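Endisora Plulwood: paying 47 a night extra for the "spa tower"?

tallgrass_68
Posted October 30, 2025

Looking at the new Endisora at Plulwood for a week in April. The regular building comes to 2855 all in, and the spa tower adds 47 a night on top of that. 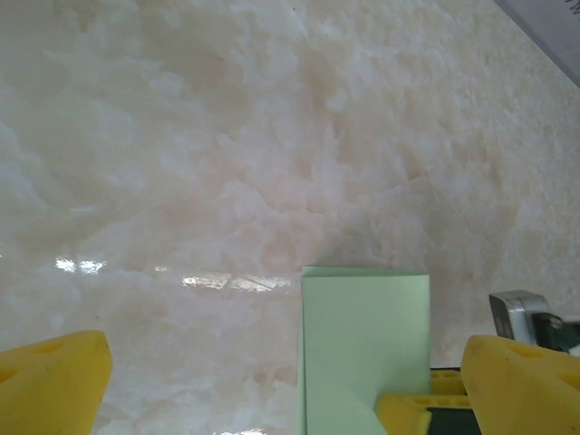 What I can't find is what the extra money buys. The site says "elevated access" and "a calmer arrival." Does that mean my own check-in desk? A shorter walk to the shuttle? Has anyone stayed in both?

mopsy_travels
Stayed in the tower for four nights. Quieter hallways, better shower, and the pool opens an hour earlier for tower guests. I'd pay it again.

Dunlin
Quieter because it was half empty. They'd been open three weeks when you went. Ask again when all 816 rooms are sold.

mopsy_travels
Could be, but the shower will still be good lol

rk_oakline
Check the resort fee before you compare anything. Mine was 78 for the stay and it did not show up until the last booking page. Same story at the Bastos down the road, so I don't buy the "everyone's price is up front now" line.

tallgrass_68
The 2855 has the fee in it, I clicked all the way through. Is the shuttle really every 15 minutes?

Dunlin
On paper. We waited around 40 on a Saturday night and ended up walking.

parkhopperjo
Disagree with Dunlin, ours was on time all week. But we used the Prernari stop by the side entrance and skipped the main one. Try that.

rk_oakline
One good week doesn't make it a schedule. I'd book the regular building on a refundable rate and ask about the tower at the desk.

tallgrass_68
Leaning that way. Does the desk charge the same 47, or more?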